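Hilo: hoy me he propuesto poner orden en todo lo del ajedrez, que lo tenía repartido por media casa 🧵

Empecé por las cajas del armario. Salieron 13 peones sueltos de un juego Marras que ya no tengo (del resto de las piezas, ni rastro) y un reloj sin pilas. Los peones se quedan, me da pena tirarlos.

Lo segundo, el sitio. Llevo años jugando en la mesita del salón y acabo con la espalda hecha polvo. Quiero una mesa en la que el tablero pueda quedarse puesto toda la semana, sin andar quitándolo para cenar.

Y me he enamorado del mármol, o de lo que imita al mármol, me da igual – blanco, con vetas grises y marrones oscuras. Con un tablero de ajedrez encima me parece precioso. 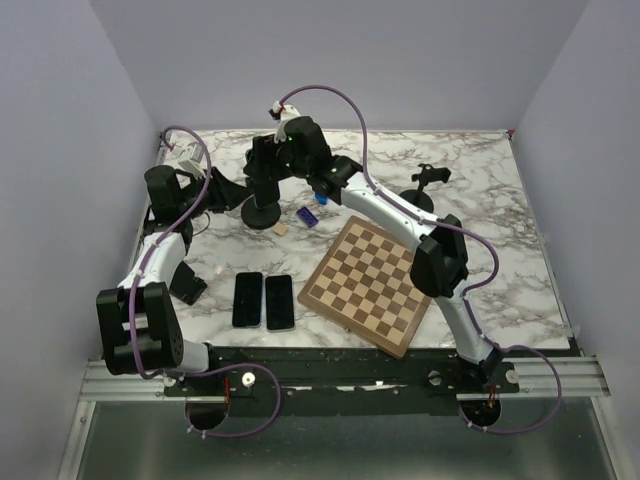 En Runero pedían 201 euros por una encimera de ese estilo, sin patas. Les escribí por si tenían algún retal y me ofrecieron uno por 70. ¡Setenta! Ni me lo pensé.

Para la pared dudo entre blanco y un lavanda grisáceo muy clarito. En casa todos votan blanco, así que ya sabéis lo que voy a elegir 😅

Lo que no tengo claro es el fieltro para la base de las piezas. El de Stelleck se me despegó en agosto con el calor y las torres me bailaban. ¿Alguien ha probado otro? Acepto marcas, trucos de abuela, lo que sea.

El retal llega en 8 días. Mientras tanto sigo en la mesita – y con el cojín en los riñones.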